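Home | Forums | Local Government | Members | Help
Search this forum Go Advanced
Print this thread | E-mail to a friend

Cukholm ward boundaries: anyone else read the draft?

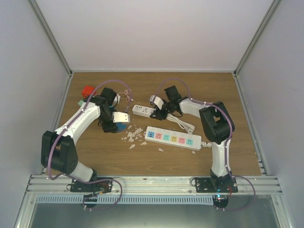

geklow_gal wrote:
I've read it twice now, and my neighbours and I are a bit heartbroken to be honest! They want to move everything east of the creek into Ciseston ward. That's 1,631 electors who've voted at the Cukholm hall for as long as I can remember.

parkside58 wrote:
Sorry to be the grump, but the numbers have to balance somewhere. Ciseston has been under quota for years (all those empty shops) and the creek is a perfectly sensible line. I'd favour option 2 myself.

geklow_gal wrote:
You're not a grump, love, and I do see the quota problem. But option 3 fixes it too and keeps the school and the centre on the same side. Have a look at the second map, the one with the dotted line, and tell me I'm wrong.

tallboy_t wrote:
Has anybody managed to get the actual boundary files? All I can find is a PDF so blurry you can't read the street names, and I spent most of last night tracing it by hand with a cup of tea going cold beside me. I've got the Abdel Hamid Street end done, and I'm fairly sure the line runs down the middle of the road, so the odds and evens would be in different wards.

parkside58 wrote:
Now that I don't like. Option 2 or not, they should go round the back fences. I'll put that in my submission.

geklow_gal wrote:
Oh, please do! And tallboy, if you'd share your tracing I'd be ever so grateful. Submissions close in December, but I'd rather get mine in early while I'm still cross.

tallboy_t wrote:
Will post it once I've finished the Geklow side.

Print this thread | E-mail to a friend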